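Chapter 2
The Death Notice and the Obituary

Objectives
After studying this chapter, the reader should be able to distinguish a death notice from an obituary, identify the elements of each in the order in which they usually appear, and confirm the facts supplied by a family before publication.

Key terms: death notice, obituary, survivors, predeceased, visitation, committal, memorial gift, informant

Families often assemble the facts of a death notice at home, at a table, over one or two evenings. The person who writes down those facts is called the informant.

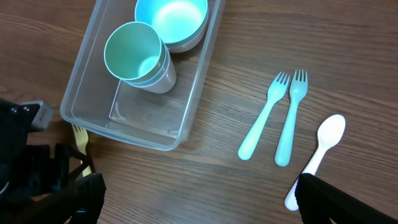
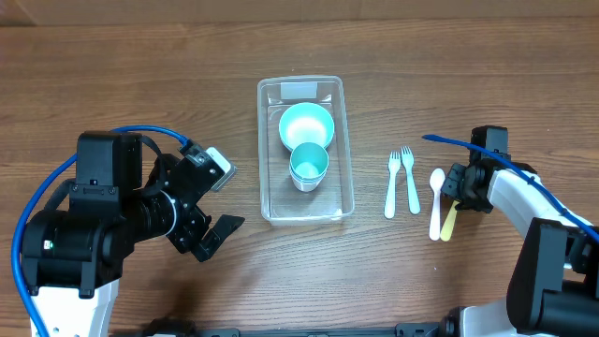 A clear plastic container on a wooden tabletop, with tableware inside.

2.1 Two forms, two purposes

A death notice is a short paid announcement. It gives the name of the deceased, the date of death, and the arrangements for the service. The family or the funeral home writes it, and the newspaper prints it as submitted, apart from corrections of spelling and style. An obituary is a longer account of a life. In the older usage it was a news item written by a member of the newspaper staff, and no charge was made for it. Many papers now use the word for both forms, and the reader should check which one is meant before quoting a price or a deadline to a family.

The two forms differ in who controls the text. In a paid notice, the family may leave out the cause of death, the age, or the name of an estranged relative. In a staff obituary, the editor decides what is included. Disputes arise most often when a family has paid for a notice and expects it to be treated as news, or has given an interview and expects to approve the result.

2.2 The opening sentence

The first sentence carries the full name, the age, the place of residence, and the date of death. A nickname is placed in quotation marks after the given name. A maiden name is placed in parentheses before the married surname, or introduced by the word "née" where the paper's style allows it. The verb is a matter of preference. "Died" is accurate and short. "Passed away" and "entered into rest" are common, and the writer should use the family's choice without comment.

The following sentence appeared in a notice printed in the Purden paper:

Brodie Pearce, 81, of Curadton, died at home on July 1, 2022, after a long illness.

It contains everything needed for identification. A second person of the same name living in the same county could still cause confusion, and in that case a middle initial or a former occupation should be added at once, before any other detail.

2.3 The body of the notice

The order most often used is birth and parentage, schooling, military service, marriage, employment, membership, and personal interests. Each item should be stated in one sentence where possible. Birth is given by date and place. Parents are named together, with the mother's surname before marriage if it is known.

Employment requires care. Families tend to give the name by which a workplace was known locally, and this may differ from the name of the company. In the Pearce notice, the informant wrote that the deceased had retired from "the Vachon plant." The plant was in the town of Vachon, but its owner was Steltell, and former coworkers would have looked for that name. The printed version gave both.

Military service is stated by branch, and by rank and period if these can be confirmed from a discharge document. Where the document can't be found, the branch alone is enough. Decorations should never be listed from memory.

2.4 Survivors and predeceased relatives

Survivors are listed in order of relation — spouse, children, grandchildren, siblings — and the list ends with any general phrase the family wants, such as "many nieces and nephews." The spouse of a child is placed in parentheses after that child's name. Places of residence are given for children and siblings, and usually omitted for grandchildren.

Predeceased relatives are named in a separate sentence. Mixing the two lists is the most frequent serious error in this kind of writing. A living sister named among the dead will require a printed correction, and the correction will be read more closely than the notice was.

Step-relations, former spouses, and unmarried partners are included at the family's direction. The writer should ask about them directly. Silence on the intake form doesn't mean there are none.

2.5 Length and cost

Most papers charge by the line or by the column inch, and some set an upper limit. The limit used for the exercises in this book is 4,000 characters, including spaces. Cuts should be made first in the list of interests, then in memberships. Service details and the survivors' list are cut last.

Terms for photographs, repeat insertions, and online posting vary from paper to paper and are taken up in the next chapter, together with deadlines for weekend and holiday editions.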